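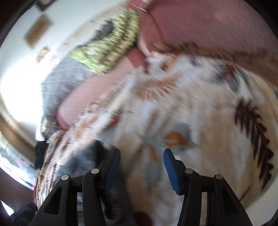 Gripper 3, jaws open over the fern blanket. Both blue pads in place.

July, 16:20. Jaw pads and pivots.

Struan wants the pads changed every 1,058 cycles because the Tradden sheet says so. I don't believe the number. The pair I took off at 319 was already glazed at the tips, and the pair Femke handed me from the Plivari unit had gone well past it and still gripped a tea towel without slipping. Cycles tell us very little if half of them are on cloth and half on mugs. I'd sooner go by the texture — if a thumbnail slides over it, change it.

Changed both anyway. Old adhesive came off with isopropyl and a plastic scraper. Do not use the steel one, it marks the frame. Left 42 minutes under the clamp before opening the jaws.

Pivots: outer left was stiff. Ross says grease. Ross always says grease. I backed the screw off an eighth of a turn and it freed up, so I've left it dry for now and put a paint mark on the head. If it has crept by the next check I'll admit it needs threadlock.

Zero: closed on the 3 mm shim, reading agreed with the shim twice and was out the third time. Fiona thinks that's the linkage settling. Could be. Could also be play in the rails, which we were told had been cured in the last rebuild and which I never saw measured. Finlay has the dial gauge at Haltdale, want it back before anyone signs this off.

Soft fabric is the part I'd watch. Thin folds lie flat and the tips ride over them, new pads or old. Not convinced any pad fixes that.

To do: gauge, recheck paint mark, ask Struan where 1,058 came from.

Patwary workshop notes — corrections to Fiona Cruickshank — Back to top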